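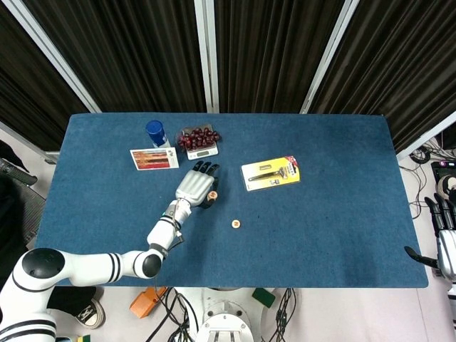
Notes for the Wednesday slot. Slide numbers in brackets. Keep the opening short, the room is booked after us.

[1] Say who did what. Wichai Hemmin wrote the grasp planner, I ran the trials, Lyle Dunleavy did the scoring. Project name is Novside. Mention the workshop in May only if someone asks.

[2] The question. When an arm learns to pick up one thing from people driving it by hand, how much does it matter what else is on the table? Most of our earlier demonstrations used a bare cloth. The policy did well on a bare cloth and badly as soon as we put anything next to the target.

[3] The set-up. Blue cloth, brown curtains behind. Targets are small round game pieces, flat ones with a character on the face. They are awkward because they sit low and the fingers have to come in almost level with the cloth. The clutter is ordinary stuff: grapes, a bottle, a postcard, a tool still in its blister pack. Point out the pack. Clear plastic gives the depth camera trouble and we wanted that in.

[4] Method. We collected 234 demonstrations. In 100 of them the clutter stayed put and only the pieces were moved. In the rest we moved both. Same operator, same starting pose for the arm. Pause here, people usually want to write this down.
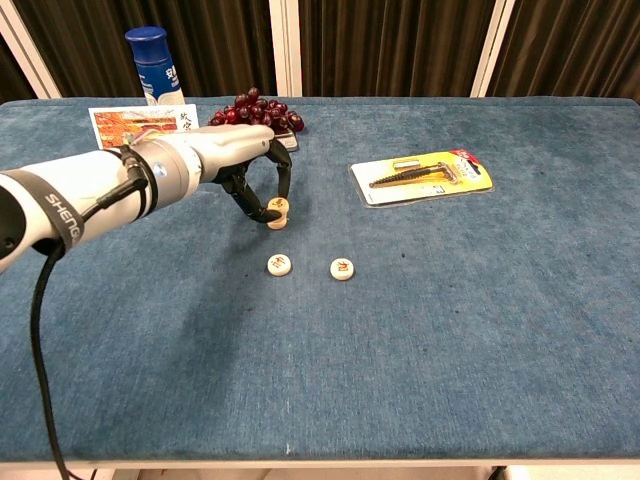
[5] The grasp itself. We split it into approach, contact, close and lift, so 4 stages, and each one was scored separately. Lyle scored from video without knowing which training set the policy had seen. Contact is where most of the failures are. A fingertip lands on the rim, the piece tips or slides, and the hand closes on nothing.

[6] Results. Moving the clutter during collection helped more than adding further demonstrations with the clutter fixed. Contact failures fell by around 39 per cent. Approach hardly changed. Don't oversell this – it is one table and one kind of target.

[7] What went wrong. Glossy fruit near the target pulled the approach off to one side. We think the policy had tied the dark red patch to a position on the cloth. Wichai has a plot for this, ask him to stand up if there is time.

[8] Next. Second hand for steadying the piece, and a different cloth. The Grimshaw group have offered to repeat the trials on their own table. Logs and scoring sheets can be had from Lyle.

Likely question: why not use simulation? Answer: we tried, and the sliding was wrong at the rim. Backup slide 11 has the comparison.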